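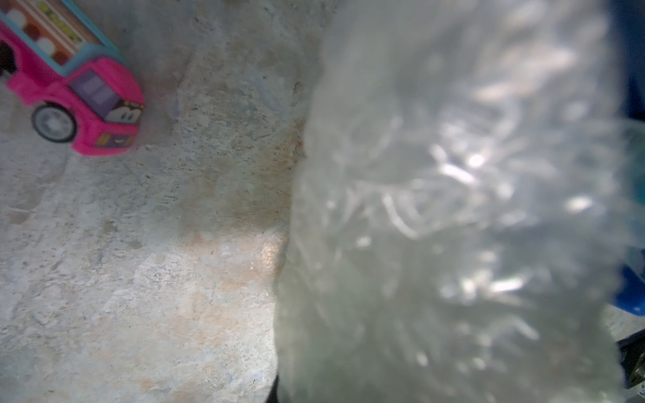

Figure 4. Wrist view during a demonstration in the clutter set. The toy vehicle is at upper left; translucent material close to the lens fills much of the right half.

4.2 Collecting demonstrations

Demonstrations were given by remote control using the Fidon handset, with the operator watching the wrist view only. We recorded 404 demonstrations across 13 objects, of which 86 belong to the clutter set. Each run began from a new arm pose and lasted up to 12 seconds.

Near material that lets light through, the wrist view loses detail on one side (Figure 4). Operators tended to slow down in such cases and to approach from the clearer side – a habit that the learned policy copied. We kept these runs in the training data and did not mask the blurred region.

Runs in which the operator let go of the handset were removed before training. Hand-guided runs, collected in April on the Weria arm, use the same file layout and are treated separately in Section 4.3.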